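Handheld gripper kits: Skukside pair vs Abreu single, anyone running either?
Teleop and Data Hardware board, 14 replies, showing selected posts

mghumman
Posted in May, 9:12 am

Looking at the Skukside two-hand kit for collecting household demos. Quote came back at 1420 for the pair with the printed marker plates, tether cables and one calibration session by video call. The Abreu single unit is 700, so two of those come out 20 under the Skukside pair, but with no bimanual calibration included.

Use case is soft goods: towels, cloths, shirts. Some pick and place on furniture. Policy training happens on our side, I only need the trajectories and gripper width to be clean. Questions:

1. Marker tracking at close range, hands near each other. Does it drop?
2. Jaw padding on fabric. Does it slip?
3. How bad is the cable?

toledo_a
9:40 am

Have had the Skukside pair since winter. Short answers: yes sometimes, no, and tolerable.

Longer answer on 1. Each gripper carries its own square markers. Tracking is fine with the hands apart and the marker faces turned toward the camera. When one hand crosses in front of the other you lose the rear one until it clears. Their software interpolates gaps up to 20 frames and flags anything longer. I throw out the flagged episodes. On cloth folding that is a noticeable share of the session, on single-hand picks it is close to none.

Padding holds fabric well. Thin cotton, microfiber, dish towels, all fine. It is poor on anything glossy and flat.

kuvovton_lab
10:05 am

Disagree on the interpolation. It is linear in position and it does something odd in rotation near the end of a gap. We compared it against an external tracker and the wrist angle jumped on re-acquisition. If you train on orientation at all, turn the fill off and cut the episode at the gap. The setting is under Export, not under Tracking, which took us a while to find.

toledo_a
10:21 am

Which firmware? The rotation jump was listed as fixed in the spring release. I have not seen it since updating, but I also wasn't comparing to anything external, so take that for what it is.

kuvovton_lab
10:30 am

The one before spring. I will rerun it and post the plots.

g_halliday
11:48 am

We bought two Abreu singles last year to save money and I would not do it again. Nothing wrong with the units individually. The problem is that each one sets its own origin at power-up and the relative pose between hands is whatever you measured with a jig that morning. Bump one on a table leg and you start over. For one-handed work they are lighter and I still use mine.

mghumman
12:02 pm

That settles the Abreu question for me, thanks. Is a jig something they sell?

g_halliday
12:10 pm

No. I printed one from a file Tritar put up. Works, but the fit is loose and I ended up shimming it with tape.

toledo_a
1:35 pm

Adding a shot from the head camera for question 1. Marker layout differs a little between the two hands from this angle: one square on the front face of the left, a pair on the lower block of the right.

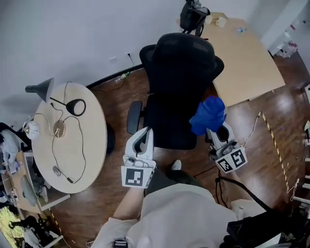 Head camera view, both grippers up, blue cloth in the right jaws.

Note how the cloth bulges up over the top of the gripper. A bigger towel held that way can fold down over the block and hide the markers. I grab nearer a corner when I remember to.

bakari_o
2:14 pm

On 3, the cable. I would weigh this more than toledo_a does. It hangs straight down from the grip and on a long reach you feel it pull at the wrist. Our operators started resting the arm between takes, and you could see it in the data as a droop at the end of each episode. We clipped the cable to the forearm with a strap and that mostly cured it. Skukside will sell you a longer cable. I don't think length is the issue, it's where the weight hangs.

g_halliday
2:31 pm

Seconding the forearm strap. Leave slack at the elbow or it tugs when you straighten.

toledo_a
2:50 pm

Fair. I do short episodes so it never bothered me. For anything over a minute I'd probably agree.

mghumman
3:22 pm

Leaning Skukside pair, fill off, strap on the forearm. Does the calibration session cover the head camera as well or only the grippers?

toledo_a
3:41 pm

Both, but have the camera mounted the way you intend to use it before the call. I moved mine afterward and had to redo the extrinsics by myself from the manual. The manual is thin on that page. Ask for Agnes if you book by email, she sent me a corrected version of the procedure.

kuvovton_lab
5:07 pm

Reran on the spring firmware. Rotation jump is smaller and still there. Plots are in the attachments thread. My recommendation stands, cut at the gap.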